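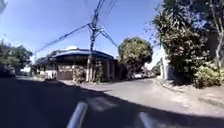
Für das Einlernen einer Route im Freien wird der Vivutix einmal per Fernsteuerung über die gesamte Strecke gefahren. Brukavum zeichnet dabei Steuerbefehle, Radumdrehungen und Kamerabilder gemeinsam auf und leitet daraus die Fahrspur für den Wiederholbetrieb ab. Die Güte der späteren Fahrt hängt fast vollständig von dieser Vorführung ab. Besondere Sorgfalt verlangen Stellen, an denen sich der Weg teilt, etwa eine Straße, die links und rechts an einem Eckhaus vorbeiführt. An solchen Stellen frühzeitig und gleichmäßig in den gewünschten Ast einlenken. Feste, hohe Objekte wie der Leitungsmast vor dem Haus eignen sich als Orientierungsmarke, die Schattengrenze auf der Fahrbahn dagegen nicht: Sie liegt zu einer anderen Tageszeit an anderer Stelle.

Voraussetzungen

Akku und Handsender sind geladen. Die Kamera ist kalibriert (siehe Abschnitt „Kalibrierung vor der ersten Fahrt“). Auf dem Gerät ist Brukavum 2 oder höher installiert. Routen aus älteren Versionen lassen sich öffnen, aber nicht fortsetzen. Die Strecke wurde vorab zu Fuß abgegangen, und eine zweite Person steht als Begleitung zur Verfügung.

VORSICHT: Während der Aufzeichnung ist die Hinderniserkennung nur als Warnung aktiv. Der Vivutix bremst im Lernbetrieb nicht selbsttätig. Die Begleitperson trägt den Funk-Not-Halt und hat keine weitere Aufgabe.

Route vorführen

1. Den Vivutix am Startpunkt abstellen und in Fahrtrichtung ausrichten. Den Startpunkt so wählen, dass er später ohne Hilfsmittel wiedergefunden wird.

2. Handsender einschalten und warten, bis die Verbindungsanzeige dauerhaft grün leuchtet.

3. Im Menü „Routen“ den Punkt „Neu vorführen“ wählen und einen Namen vergeben. Umlaute sind zulässig, Schrägstriche nicht.

4. Die Taste REC drücken. Das Gerät nimmt im Stand ein Referenzbild auf und gibt danach einen kurzen Ton aus. Erst nach dem Ton losfahren.

5. Mit gleichmäßiger Geschwindigkeit fahren. Der linke Steuerknüppel regelt den Vorschub, der rechte die Lenkung. Beide Knüppel ruhig führen; hastige Korrekturen werden mitgelernt.

6. Auf geraden Abschnitten den Abstand zu Mauern und Gebäuden konstant halten. Vor einer Biegung die Geschwindigkeit verringern, nicht erst in der Biegung.

7. Am Zielpunkt anhalten, die Knüppel loslassen und REC erneut drücken. Die Anzeige wechselt auf „Wird verarbeitet“. Das Gerät bis zum Ende der Verarbeitung nicht bewegen.

HINWEIS: Eine Route kann höchstens 1.000 Stützpunkte enthalten. Wird die Grenze erreicht, endet die Aufzeichnung mit einem Doppelton. Längere Strecken in Teilrouten zerlegen und im Menü „Verketten“ verbinden.

Fahrspur in schmalen Gassen

In einer Gasse mit durchgehender Bebauung auf der einen und einer Mauer auf der anderen Seite neigt die bedienende Person dazu, sich an der näheren Wand zu orientieren. Die aufgezeichnete Spur verläuft dann in Schlangenlinien. Stattdessen einen weit entfernten Punkt in der Verlängerung der Gasse anpeilen und die Seitenränder nur zur Kontrolle nutzen. 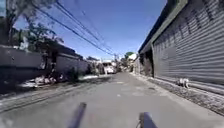
Abb.: Gasse zwischen Grenzmauer und Wellblechgebäude, Ausrichtung auf die Fahrbahnmitte.

Randstreifen mit grobem Belag und Bereiche mit Ablagerungen am Mauerfuß sind nicht Teil der Fahrspur. Auch dann nicht darauf ausweichen, wenn die Gasse frei ist. Der Vivutix übernimmt das Ausweichen sonst als Bestandteil der Route und fährt es bei jeder Wiederholung nach.

VORSICHT: Liegt ein Tier am Rand der Strecke, Geschwindigkeit herabsetzen und bremsbereit bleiben. Reicht der Abstand nicht aus, anhalten und die Vorführung abbrechen. Personen und Tiere nicht durch Anfahren zum Weggehen veranlassen.

Abschnitt korrigieren

Einzelne Fehler erfordern keine neue Vorführung der Gesamtroute.

1. Route öffnen und auf der Zeitleiste den letzten fehlerfreien Stützpunkt markieren.

2. „Ab hier überschreiben“ wählen. Den Vivutix von Hand an die markierte Stelle schieben; dazu den Freilaufhebel an der Rückseite lösen.

3. Freilaufhebel schließen. Die Deckung zwischen Live-Bild und gespeichertem Bild wird in Prozent angezeigt. Ein Wert von 100 ist im Freien nicht zu erwarten. Maßgeblich ist, dass der Balken grün wird.

4. REC drücken und den Abschnitt neu fahren. Die alte Aufzeichnung bleibt bis zum Speichern erhalten.

Abnahmefahrt

Vor der Freigabe die Route im Modus „Wiederholen, begleitet“ abfahren. Die Begleitperson geht neben dem Gerät, der Handsender bleibt eingeschaltet. Jede Knüppelbewegung unterbricht den Automatikbetrieb sofort und wird als Eingriff protokolliert. Abschnitte mit Eingriff sind in der Zeitleiste orange hinterlegt und vor der Freigabe zu korrigieren.

Kommentare

Wakana Nagano
Do., 13. September
Bei Schritt 3 der Korrektur bleibt der Balken bei uns gelb, obwohl das Gerät richtig steht. Aufgezeichnet wurde im August am Vormittag, korrigiert am späten Nachmittag. Liegt das am Licht?

Drernutance Support
Ja, das ist die häufigste Ursache. Bitte zur gleichen Tageszeit korrigieren oder unter „Bildabgleich“ die Option „Schatten ausblenden“ aktivieren.

rolf_k
Freilaufhebel klemmt nach Regen. Gibt es den als Ersatzteil?

werkstatt_rondonuwu
Bei uns hat Reinigen und etwas Silikonspray gereicht. Der Hinweis mit dem Referenzbild im Stand gehört übrigens fett gedruckt, ich bin zweimal vor dem Ton losgefahren und durfte von vorn anfangen.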